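Randness, second pressing: notes on the remaster

The second vinyl pressing of Brustel's Randness arrived on Sunday, and I have now played it through 9 times on two cartridges. My copy of the first pressing is in decent shape, so most of what follows is comparison.

Some background for those who came in after the split. Brustel recorded the album as a four-piece: Hoi-yan Chien on guitar and voice, Dexter Strickland on bass, Homa Bagheri on drums, Hạnh Giáp on organ and everything else with keys. The first pressing came out on the Poltow label in a run of 2,000, cut at a low level with long sides. Side two ran past 26 minutes and suffered for it. The last track, "Kong," lost most of its top end in the inner grooves, and the organ coda broke up on anything but a very good stylus.

The new edition spreads the same material over 3 sides and puts session takes on the fourth. Mal-soon Gil did the transfer from the stereo master tapes. According to the insert, no noise reduction was applied, and I believe it. There is audible hiss before "Lower Field" and again in the gap after the drum break, at the same pitch and level as on the original.

The level is up by 3 dB on my meters. That is a result of the shorter sides, and the peaks still have room. Strickland's bass gains the most. On the first pressing, everything under 100 Hz had been rolled off to save groove space, and his part on the title track came through mainly as finger noise. It now has pitch. You can follow the descending line under the second verse, where he drops to the open string a beat before the chord changes.
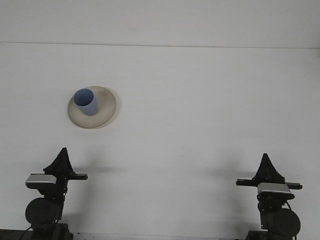

Plate on a white tabletop.

Bagheri's cymbals are a mixed case. The ride is cleaner and decays for longer, but the crash on the left side has a hard edge that I don't hear on the old copy. It is most obvious in "Ferry Wages," at the start of each chorus. I tried both cartridges and reset the tracking force, with no change. My guess is a small lift somewhere near the top of the band, perhaps to help the vocal, which was always set too far back in the mix.

"Kong" is the reason to buy this. It opens side three, so the organ coda falls well away from the label, and all of it is there: the slow speaker rotation, the key clicks, the amp hum that comes up when Giáp lifts off the last chord. The fade is also longer than before — 9 seconds longer by my stopwatch — and includes a short guitar figure that I had only heard on a tape of an October show.

The session takes are of less interest. Two are rhythm tracks without vocals, and one is a faster "Lower Field" that breaks down before the bridge. The early "Ferry Wages" is worth hearing once for the different key.

Pressing quality on my copy: both discs flat, side one slightly off center, a few ticks at the start of side four that did not wash out. The inner sleeves are plain paper and shed lint, so I replaced them. The lyric sheet still has the wrong third verse for the title track, as it did the first time.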